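## 4. Shift operation at the sorting cell

This section is for operators and line leads at the Tetstead site who work beside the arm during a shift. Mechanical set-up is covered in section 3. Program changes are made by the cell technician and are not described in this manual.

### 4.1 Change of duties

Before the cell was installed, two operators sorted small parts by hand at this station. One operator now attends the cell and the second is assigned to final inspection. The attending operator no longer picks parts during normal running. The duties are:

- loading and emptying drawers
- clearing rejected or misplaced parts
- confirming the first 11 picks after each start
- keeping the shift log

Lifting and repeated reaching are reduced. Time spent standing and watching is greater, and attention drops during long runs without a stop. For this reason no operator attends the cell for more than two hours without a change of station. The line lead arranges the rotation and records it in the log.

Pick rate data from the cell is used for maintenance planning only. It is not used to assess individual operators. Questions on this point go to Latifa Filali, production engineering.

### 4.2 Before starting

1. Read the last entry in the shift log. If a fault is open, do not start the cell.
2. Check that the work mat lies flat and that its corners are fixed. A raised edge will be read by the gripper as contact.
3. Check the gripper fingers for chips, dirt or play. Replace both fingers as a pair.
4. Follow the cable bundle at the wrist by eye. It must have slack on both sides of the tool and must not be trapped at a joint.
5. Remove loose items from the mat. Leave only parts named on the job sheet.
6. Set the speed selector to 50 percent.
7. Press **Reset**, then **Start**. Stay outside the floor marking until the arm has reached its home position.

> **Caution:** The arm moves without an audible warning when it leaves the home position. Do not reach over the mat while the status light is green.

### 4.3 First picks

1. Place one part on the conveyor, upstream of the bracket.
2. Watch the approach. The fingers must come down straight and stop clear of the mat before closing.
3. Watch the release. The part must come to rest inside the target drawer without touching its front edge.
4. Repeat until 11 picks have been completed without a fault.
5. Raise the speed selector to the value on the job sheet.

If a pick fails during this check, press **Hold**, correct the cause and begin the count again at one. Do not raise the speed to make up lost time. The Undatgate scheduling system adds the check period to the planned run automatically. 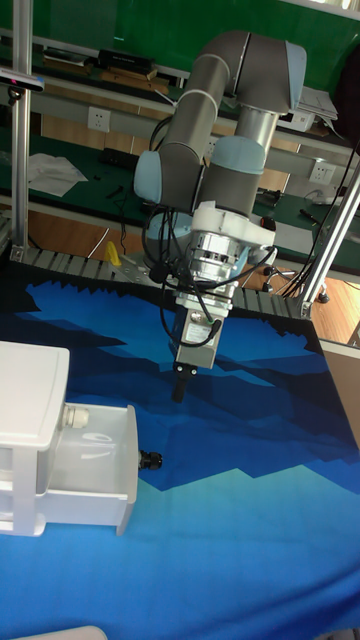 If three picks fail in succession, the cell enters **Hold** without operator input and the status light turns amber. The line lead is paged at the same moment. The operator may clear a part from the mat in this state but may not restart the cell alone.

### 4.4 Working with the drawers

The drawer position is taught, and the arm does not measure it during a run.

1. Press **Hold** and wait for the amber light.
2. Move the drawer by hand. Do not push the cabinet.
3. Empty or load the drawer.
4. Return the drawer to the position given on the job sheet, within 5 mm.
5. Press **Confirm drawer** on the panel, then **Resume**.

> **Note:** Operators who worked at the manual station will be used to moving a drawer while parts are still arriving. With the arm running, this leads to a collision stop and a full restart under 4.2.

### 4.5 Stopping and handover

1. Press **End of run**. The arm completes the current pick and returns to home.
2. Wait for the conveyor to stop.
3. Clear the conveyor and mat by hand.
4. Enter the pick total, the number of holds and the finger set number in the log.
5. Go through the open items with the next operator in person. A written entry alone does not complete the handover.

The finger set is changed at 2,000 picks or when wear is found under 4.2, whichever comes first. Spare sets are kept in the Wokard cabinet, second shelf.

### 4.6 Authority to stop

Any person at the station may press the emergency stop. No approval is needed and no reason has to be given at the time. The cause is entered in the log once the cell is safe, using code **E0** if it is not known.

After an emergency stop, only a line lead or the cell technician may release the button.

Section 4 last revised: 2021-08-10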